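Re: [gripper-users] soft vs. rigid fingers, wrist cam question
9 Mar 2025

On the earlier message:

> We're picking between the Gerkia two-finger and the Tefera soft
> fingers for mixed household stuff. Anyone run both on the same arm?
> Also does the wide wrist lens hold up or should we go back to the
> narrow one? Ours loses the target on the last bit of approach.

Ran both, same arm, same controller. Quick notes, sorry for the mess, between runs.

Gerkia: faster close, better repeat. Hates plush. Pinches a fold of fabric and lifts that, rest of the toy swings. Had to drop the force limit twice and then it let go of the hard items.

Tefera: slow, but 300 cycles on soft toys with 2 misses. Fingers creep a little once they warm up, so re-zero before a long set. Mount needs the 3 mm spacer or the cable rubs.

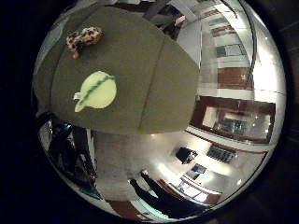
Wide lens, wrist mount. Leopard plush and the pale striped thing on the green surface, before any undistort.

On the lens, I'd stay wide. Yes everything bends, and you get windows and ceiling lights you didnt ask for. But both targets stay in view, and the narrow one lost them on us too. Lock the exposure, white walls push auto all over the place. Calibrate at the working distance, not across the room.

Controller is the Noddale one, firmware 834. The older build from November drops frames when the gripper is polling. Update first, then compare anything.

Can send the config files if the list takes attachements. Still need to try the Tefera with the shorter fingers.

-- 
Kusbridge bench, gripper tests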